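Speaker notes – "Where Does the Fold Start? Segmenting bimanual demos without losing your mind"
Plaratico track, lightning-plus slot, 14 minutes and then questions

Before I start
Check the clicker. Water. Tell them the slides go up later so they can stop photographing the plots. Thank Nuala Buckley for the slot, and say out loud that Edeltraud Gerlach wrote most of the alignment code I'm about to take credit for.

Slide 1: title
Hi, I work on the tooling side at Vultau, so I'm the person between the folks who record demonstrations and the folks who train policies on them. Both groups send me complaints, usually the same complaint from opposite ends! Today is about one small piece of that, which is cutting long recordings into chunks a policy can learn from. We call the tool Drinder. Don't ask about the name, there isn't a story.

Slide 2: the problem
We record clothes folding with two hand-held grippers. Every recording is one long stream: video from each gripper, a pose for each, and the opening width of the jaws. The policy people want it as segments. Reach, grasp, drag, release, that kind of thing.
So the obvious plan is to cut whenever the jaws close and cut again when they open. I shipped exactly that (pause here, let the people who've tried it groan). It's fine for putting cups on a shelf. For cloth it's a mess, and I'll show why in a second.

Slide 3: what jaw width can't tell you
Folks fidget. They close on fabric, don't like the grip, open a hair, close again. My first version called that three segments. They also push and smooth with the jaws wide open, and the first version called that nothing at all, even though it's half the skill in folding a jacket.
Tamara Preda went through a batch by hand and marked where she thought each step began. Then Yaqin Jiang did the same batch without seeing hers. They disagreed a lot more on puffy jackets than on T-shirts, and that was really useful to know, because if two careful people can't agree on a boundary then I shouldn't be beating up my algorithm for missing it by a few frames.

Slide 4: what we do now
Three signals go in. Jaw width, with a dead band so the fidgets vanish. Speed of each gripper relative to the other one – this is the big change, we used to look at each hand alone. And a cloth-motion score from the video, which is just how much the garment region changes once you've taken out the camera's own movement.
A small change-point detector runs over all of it and proposes cuts. Then a person can drag them. We keep both versions, proposed and dragged, and the gap between them is what we tune on.
Window length is 11 frames. We tried 5 and it got jumpy, we tried 33 and it slept through quick regrasps. (Somebody will ask why not learn it. We'd like to! Say so.)

Slide 5: why I like puffer jackets
Okay, my favorite test garment. Slow down on this one and let them look at it.

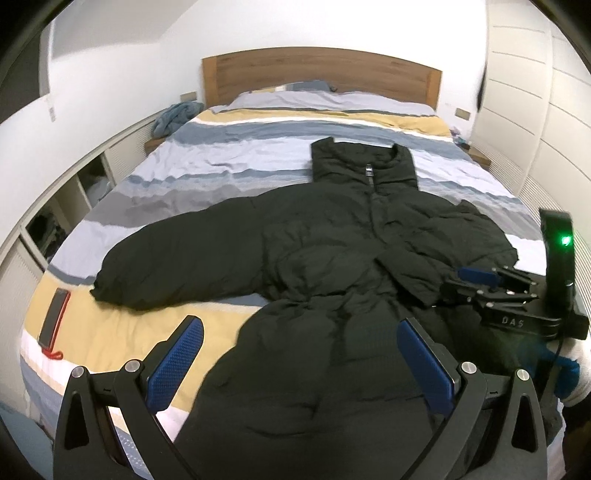

Talking points while it's up:
Look at the two sleeves. The one on the left is stretched out and the other is doubled back over the front. Any state label you hang on this has to cope with a garment that's different on each side, and "flat" or "folded" won't do it.
The near pair of jaws is wide open, with the blue pads facing each other across the gap. Going by width alone, there's no grasp to find there. The other gripper, on the right, has its fingers by that folded sleeve. I want the detector looking at both of them together before it decides anything.
Dark fabric is rough on the cloth-motion score too. Compare the jacket to the bedding, where the stripes give the tracker plenty of edges to hold on to. On dark, bunched-up fabric the features are weaker and we have to lower the threshold. And the stripes bring their own trouble, because they look alike and the tracker sometimes hops from one to the next.

Slide 6: what broke
Be quick here, I always run long.
Clock drift between the two grippers. We were computing relative speed on streams that didn't line up, so I spent weeks tuning a detector on garbage. Edeltraud's fix was to align on the motion itself before anything else runs. Do this first. Please.
Lost tracking. When a pose drops out the speed spikes as it comes back, and the detector loves a spike. We now mask those stretches and refuse to propose a cut inside one.
Label names. Oyewole, our viewer, let people type whatever they wanted, and we ended up with "smooth", "smoothing" and "flatten" all meaning the same move. Nawal Badawi made it a fixed menu over one long afternoon and I owe her lunch.

Slide 7: still open
Long smoothing passes have no clean end. I don't know what the right cut is there, and I'd love to hear from anyone doing overlapping segments.
We also haven't checked whether nicer boundaries give you a better policy. They give you happier annotators, for sure. The training comparison is queued up for July, so come find me after that.

Questions
If it's quiet, ask the room who still cuts on gripper width. If someone asks about releasing the code: the aligner yes, the viewer not yet, it needs a cleanup first.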